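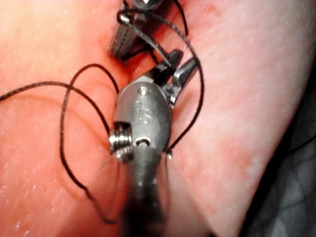 January 21, 2026

Dye notebook, wool shed bench. Olta yarn, second madder batch.

Picked up from where the last page stops. The skeins had been in the alum since the evening before and I rinsed them once in rainwater and left them on the rail while the pot came up. Used the Grivska madder, the coarse grind, 440 g to the bath. It wants a longer soak than the fine one. Last time I put it in after an hour and the colour came out nearer brick than red, and patchy on the inside of the ties.

Kept the bath at 166 F on the old dial thermometer. It crept up to over that once when I went to answer the door, so I took the lid off and turned the ring down. No browning that I could see, but check the first skein against the May card in daylight.
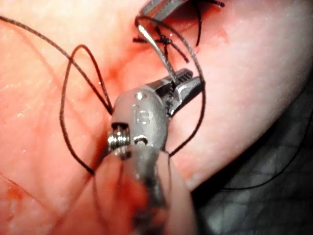
Tumaini Urio

Two hours in the pot, turning with the long stick. Then heat off and left to cool with the yarn still in it. I meant to lift one skein early for comparison and forgot, so there is no half-time sample for this batch. Sorry, Okoth, I know you wanted one.

Colour after the first rinse: a warm red, slightly orange at the ends. More even than batch one. The ties were looser this time (figure of eight, four to a skein) and I think that did it. Still some bits of root in the wool, which should shake out when dry. Next time put the madder in a stocking.

The chalk. I added 2 teaspoons, same as before. Undon water is much softer than what we had at the old place and I wonder if it needs more. Worth a small jar test before we use up good yarn on it.

Saved the bath in the lidded bucket. There is plenty left in it for a coral on the thin grey yarn, if anyone wants it this week. After that it will start to smell and should go on the compost.

To do: order alum, wash the long stick, find the other set of scales. The ones on the bench jump about when the pot ring is on.

Back to top | Contact the dye shed | © Undon Wool Shed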